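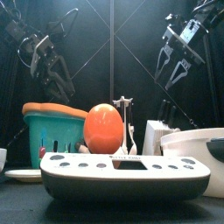 Stepan Zinchenko写《渡口上的人》用了9年。书由Murneck出版社出版，讲的是二战期间Horobets镇渡口上的船工、售票员、修船匠和一个小卫生站，时间从渡口被军队接管写起，到战后第一座便桥通车为止。书里没有将军，战役只在地名和日期里出现。我们在2024年3月19日通过视频谈了两个多小时，后来又用邮件补了几个问题。以下内容按谈话整理，经他本人看过，改动了几处人名拼写和一处河道方位。

Zinchenko原来教中学地理。他说自己对战争史没有特别的兴趣，小时候家里也很少谈。外祖母在Horobets住过，他只知道她“在河边上过班”，一直以为是洗衣房或者食堂。外祖母去世以后，家里清理抽屉，找出一张盖了章的通行证，职务一栏写着“缆工”。

“我先去查缆工是干什么的，”他说，“字典里有好几个意思。后来一个退休的船员告诉我，那种渡船没有发动机，靠一根横过河面的钢缆，人在船上拉，或者用绞盘绞。缆工就是管这根缆的。水涨了要放，水落了要收，有浮木下来要看着别撞上。我外祖母个子很小，我没办法想象她干这个。”

他给地方档案馆写信，回信说渡口的档案“基本不存”。他又写了一封，问“基本”是什么意思。第二封回信隔了很久，是一位管目录的工作人员写的，说库里有一箱标着“河运杂件”的材料，没有编目，来了可以看，但不能保证有用。

箱子里主要是渡船日志，一共30本，硬皮，纸质很差，有些页粘在一起。日志每天记水位、风向、过河的车和人、损坏的东西、谁当班。最早的一本从军队接管渡口那个月开始，中间有两段缺失，最后一本只写了一半。

“我翻开第一本，看到的是绳子。”他说，“绳子不够，绳子断了，领了绳子，绳子是旧的。连着好几页都是绳子。我当时很失望，觉得这能写什么。后来看多了才明白，他们每天要操心的就是这个。敌机来了，日志上写一行；绳子断了，写半页。”

我问他，为什么没有把敌机那一行展开来写，很多读者可能更想看那个。他说编辑也提过。书稿第一版里有一章写空袭，他根据别的地方的回忆录补了不少细节，声音、气味、河面上的火。交稿前他自己又删了。

“那些细节都是别处的。别的河，别的镇。我在Horobets的材料里只有一行，写的是‘上午两次警报，渡船停在左岸，午后恢复’。如果我写河面上着了火，读者会相信，可是我不知道那天河面上有没有火。最后那一章剩下两页，主要讲停在左岸是什么意思：左岸有柳树，可以遮一下；右岸是光的，停那边就没有地方躲。所以警报响的时候，船如果正好靠近右岸，他们得往回拉。这是日志上看得出来的，因为恢复的时候船总是从左岸出发。”

书的第三章专门讲售票。军队接管以后渡口照样卖票，平民过河要付钱，军人凭条子。Zinchenko花了很大篇幅写票价怎么定、谁可以免票、收来的钱交到哪里。有书评人说这一章沉闷，他不太同意。

“我觉得这一章最有意思，可能只有我觉得。”他说，“免票的名单改过6次。先是医护人员免票，后来加上运粮的，又加上给军队洗衣服的妇女，再后来把洗衣服的又去掉了。去掉以后两个星期，日志里出现一条，说左岸来了一群妇女，不肯付钱，也不肯走，耽误了下午一班。第二天名单又改回来。没有人解释过。我不知道这中间谁跟谁说了什么，但是事情的前后顺序是清楚的。”

票根也留下了一部分，夹在日志里当书签用。票是用学校的旧练习簿裁的，背面有学生的算术题。他拿着几张票根的复制件去找当地小学，想知道练习簿是哪一年的，学校说战前的东西都没有了。后来是一位读者看了他在报上发的短文，寄来一本同样格子的练习簿，封面上印着年份，算是对上了。

谈到口述材料，他说得比较谨慎。他前后找到7位在渡口工作过或者小时候常在渡口的人，年纪都很大，其中几位现在已经不在了。他们说的事情和日志经常对不上。

“有一位老太太，姓什么我在书里没有写，她要求不写。她跟我讲，有一年冬天河面结冰，渡船冻住了，大家在冰上铺木板过河，她抱着她弟弟走过去的。讲得很细，木板怎么响，她穿什么鞋。可是那一年冬天的日志我有，每天都有水位，每天都开船，没有结冰停航的记录。我回去查了前后几年，也没有。”

他把这件事原样写进了书里，老太太的话和日志的记录放在一起。编辑建议他给一个判断，他给不了。

“有几种可能。日志缺的那两段里，有一段是冬天，也许就是那时候，她记错了年份。也许她走过的是上游另一处，那里水浅，会结冰。也许是战后的事。我跟她提过日志的事，她说，日志是男人写的，他们那天可能喝醉了。”他停了一下，又说，“其实那一年日志有一半是女人写的。我没有跟她争。”

关于渡口上的女性，书里给出的材料比较多，出版社在宣传时也主要讲这一点。Zinchenko对这个做法有些保留。他说书里的男人和女人干的是同样的活，当班表上轮流排，日志里记谁的错也不分男女。真正有差别的是口粮和鞋。

“口粮按工种发，缆工是一等，售票是三等。接管以后头一年，女缆工领的是三等口粮，因为发粮的地方有一张表，表上女工都归在售票那一栏。她们写过一份申请，我在箱子里找到了底稿，没有找到批复。第二年春天起，领粮的签收单上她们变成了一等。鞋的问题一直没有解决，靴子只有大号，她们往里塞布。修船匠的账上有一笔，领帆布若干，用途写的是‘鞋’。”

外祖母的名字在申请底稿的末尾，排在第四个。他说看到的时候是下午快闭馆了，他抄下来，第二天又去看了一遍，怕自己看错。

我问他外祖母在书里占多少分量。他说很少，全书提到她的地方加起来不到一章。原因是材料就这么多：当班表，申请，一次扣发口粮的处分。处分的理由是“擅自离岗”，时间是5月，那个月的日志上说水位高，连着几天不能开船。

“我母亲不愿意我把处分写进去。她说你外祖母一辈子没有请过假。我说那上面就是这样写的。我们为这件事有一阵子不怎么说话。后来她自己想出来一个解释，说那个月她舅舅病了，外祖母应该是回去看他。这个解释我也写了，注明是家里人的说法。”

说到卫生站，他的语速快了一些。卫生站设在右岸一间存盐的仓库里，从战争第二年开始，过河的伤员在这里等船。站上有一位医生，很快调走了，剩下的人里只有一位受过护理训练，其余是从镇上招来的姑娘。站里的登记簿没有保存在当地，他是在Eduter的一个私人藏家手里找到的。

“Eduter离Horobets很远，我不知道那本簿子是怎么过去的，卖给藏家的人也不知道。藏家主要收邮票和军邮信封，登记簿是搭着买来的。他开始不愿意让我拍照，只让我在他厨房里抄。我去了四趟，每次抄一个白天，他太太给我煮汤。最后一趟他说，你还是拍吧，你抄得太慢了。”

登记簿上记的是到达时间、伤情、处理和上船时间。Zinchenko把它和渡船日志按日期对在一起，发现一件他以前没有想到的事：伤员等船的时间，在战事吃紧的时候反而短，在平静的时候长。他最初以为抄错了，重新对了一遍，还是这样。

“后来我想，吃紧的时候伤员多，渡船给他们让路，是有命令的。平静的时候一天来一两个，没有命令，就得跟牛、干草和要去赶集的人一起排。有一个手指感染的士兵，在盐仓里等了两天。登记簿上写，‘仍在等船’。第二天再写一次，‘仍在等船’。第三天写，‘自行步行离开’。步行到哪里去呢？他要过河。最近的桥在Nerkine，走过去要一整天。我希望他走到了，Nerkine的材料我没有看到过。”

Nerkine的桥在书里出现过好几次，始终是个远处的地名。桥是石墩木面，战争后期被炸，修过，又炸。每次桥断，Horobets渡口的过河人数就往上跳，日志上的字迹也跟着潦草。他说自己后来看字迹就能猜出桥通不通。

渡口自己的事故，日志上记得很简单。最大的一次是钢缆断裂，船往下游漂，搁在沙洲上，船上的人和马都在，有一辆大车翻进水里。书里用了整整一章写这件事，主要依据是事后的调查记录。调查人员问了9个人，每个人都说自己听见了缆断的声音，可是说出的时间前后差了半个多小时。

“调查的人很负责，他把每个人说的时间都列出来，然后在下面写：以上陈述不能同时成立。我很喜欢这句话。他也没有说谁在撒谎。缆已经用了很久，申请换新缆的报告在日志里夹着，有三份，最早的一份比事故早了将近一年。调查结论说的是‘材料疲劳及高水位’，报告的事一个字没有提。我在书里把三份报告的日期列了出来，别的没有多说。”

有没有想过查出是谁压下了报告？他说想过，也查过。报告送到哪个部门是清楚的，那个部门的来文登记簿在，出事前几个月的页被撕掉了。撕的人是谁、什么时候撕的，他没有线索。

“有读者给我写信，说你应该写清楚是官僚害的。我回信说，可能是，但是我手里只有撕掉的几页纸。也可能是冬天有人撕去点炉子了，那个年代什么都拿来点炉子。我在别的卷宗里见过正中间少掉一块的，边上有人用铅笔写了‘卷烟用’。”

书出版以后，他去Horobets做过一次介绍，在镇图书馆的阅览室里。来的人比他预计的多，有人从家里带来照片和证件，散会以后在桌上摊开给他看。一位老先生坚持说书里有一张插图的说明写反了，左岸写成了右岸。Zinchenko当场没有承认，回家查了太阳的影子，老先生是对的，第二次印刷时改了过来。

“教了那么多年地理，左右岸写反了。”他说，“河的左右岸是面向下游来分的，我每年都给学生讲。照片的底片印反了，我没看出来。”

当地人对书的意见并不一致。有几家人认为他不该写黑市的那一节。渡口工作人员夹带面粉和煤油过河，日志里当然没有，材料来自战后的一份审讯笔录，里面点了名。他在书里没有用真名，用的是工种和入职先后，比如“第二个来的修船匠”。镇上的人还是一看就知道是谁。

“我想得太简单了，以为去掉名字就行。镇子那么小，第二个来的修船匠，谁都知道是哪一家。他的孙女来找我，很客气，问我有没有看过完整的笔录。我说看过。她问，上面有没有写面粉给了谁。我说写了，一部分给了盐仓，就是卫生站。她说那你为什么没有写。我翻开书给她看，我写了，在注释里。她说，没有人看注释。”

第二次印刷的时候，那条注释被移到了正文里，占了一整段。他认为这是目前为止书里最重要的一处改动。

我问他作为一个没有受过史学训练的人，怎么学会用档案。他说主要靠问。档案馆那位管目录的工作人员教过他怎样记出处，怎样不用圆珠笔，怎样在申请单上把要调的卷写得具体一点，这样对方不容易拒绝。他头两年的笔记有很多没有记页码，后来全部重新看了一遍，这也是书写得慢的原因之一。另一个原因是他那时还在上课，只能在假期去。

“我妻子后来画了一张表，哪个假期去哪个城市，带哪几本笔记。她对渡口没有兴趣，她是不想在火车站再听我说忘了带什么。”

写作上他也走过弯路。第一稿按时间顺序，从第一本日志写到最后一本，写完有将近现在的两倍厚，连他自己重读都吃力。Murneck的编辑看完，让他把每一章改成围绕一样东西：绳子，票，靴子，盐仓，缆，面粉。他起初不同意，觉得这样会把时间打乱，后来折中，每章开头放一小段当年的日志，标上日期，读者可以知道到了什么时候。

这些日志引文是书里最受欢迎的部分。我提到我喜欢的一段，写的是有只鹅每天跟着头班船过河，傍晚自己游回来，有人提议给它发票。他笑了，说那只鹅在日志里出现过好多次，最后一次是和领煤油的记录写在同一行，之后再没有提。他问过几位老人，都不记得有鹅。

“我在草稿里给它编过一个结局，写完就划掉了。编辑说，哪怕只有一句话也行，读者会问的。的确有人问，来信里问鹅的比问战局的多。我只能回答不知道。”

现在的Horobets已经没有渡船。便桥后来换成水泥桥，位置往上游挪了一段，原来的码头只剩下几根木桩，水低的时候能看见。盐仓还在，改过几次用途，他最近一次去的时候门是锁着的。镇上有人提议在码头原址立一块牌子，请他拟一段文字。他拟了，镇里嫌长，他又缩短，镇里说希望加上“英勇”两个字。

“我说可以加，但是我想把绳子也写进去。就写他们用很差的绳子，把船拉过去。现在稿子还在他们那里。”

下一本书他已经开始准备，打算写战后那几年的便桥工地，材料主要是工资单和食堂的账。他手头有两箱复印件，放在书房的地上，还没有拆。有一批材料据说在Eduter的市立图书馆，他写信去问过，对方回复说需要先确认是否在修复中。我问他这次打算用几年，他说不敢讲，上一次他跟妻子说的是两年。

采访结束之后，他在邮件里补了一条更正。谈话中他说外祖母的名字在申请底稿上排第四，他回去看了复印件，应该是第五，第四个名字被划掉过，又在旁边重新写上，他当时没有把它算进去。那个被划掉又写上的名字是谁，他正在当班表里找。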